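My September with the remote arm

For some weeks I am spending my evenings on teaching a robot by remote control, all of it in simulation, and I want to write down how it goes before I forget.
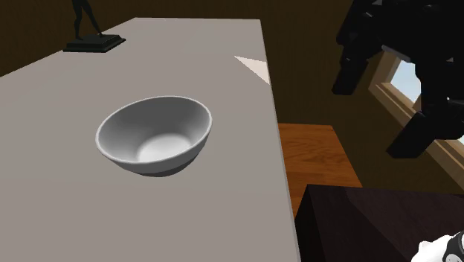

The first thing I learned is that my hand is too fast. In the evening, after work, I sit down with the controller and I want to finish, so I push the stick and the arm swings over the table like a gate in the wind. Every one of these movements is recorded. If I am nervous, the robot will learn to be nervous too. Adi Gunawan, who helped me with the setup, told me to breathe out before I close the fingers. It sounds silly but I do it now.

My plan was 100 demonstrations of picking up the bowl by its rim. I have 50 which I would show to another person. I threw away 9 last night, mostly because I stopped in the middle to think, and these pauses are bad for training. The rim is hard for me to judge on a flat screen, so I come down from the side and correct slowly.

I named the project Hullo, my neighbour's favourite word. Next I will try four different starting places for the bowl, and maybe a new colour for the wall. If you have a good trick for judging depth, please write me in the comments.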